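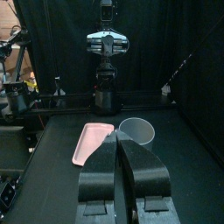
Visit to the Femuvum handling lab, Berneck, April

The visit began at 8 with a safety briefing from Heike Weidemann, who is responsible for cell approvals. Visitors sign the same sheet as staff and are shown the stop buttons before anything else.

Most of the morning went on the house rules for tabletop cells where several arms share one work area. The rules fill two pages and are kept at each cell. The main points I noted:

An arm that is not in the current task is parked and its position entered in the log.
Hands stay outside the enclosure while any arm is enabled, including arms in hold.
Cables are tied to the frame clear of every joint's travel and checked at shift change.
Printed gripper fingers carry a revision number in the log and are replaced in pairs.
Only the objects on the task sheet may be on the table.

Kai Hellwig went through the log for one cell. It held 1,334 entries, each with the operator's initials and the finger revision. Stops are entered with a cause code. The code "other" is allowed, but needs a written line and a second signature.

I asked about speed limits. Berneck sets a lower limit after any finger change and keeps it for 100 cycles. The Mavilard site has no such rule and relies on a visual check. Hellwig prefers the fixed count, as it can be audited.

Copies of the rules can be requested from Weidemann. The next revision will cover camera brackets.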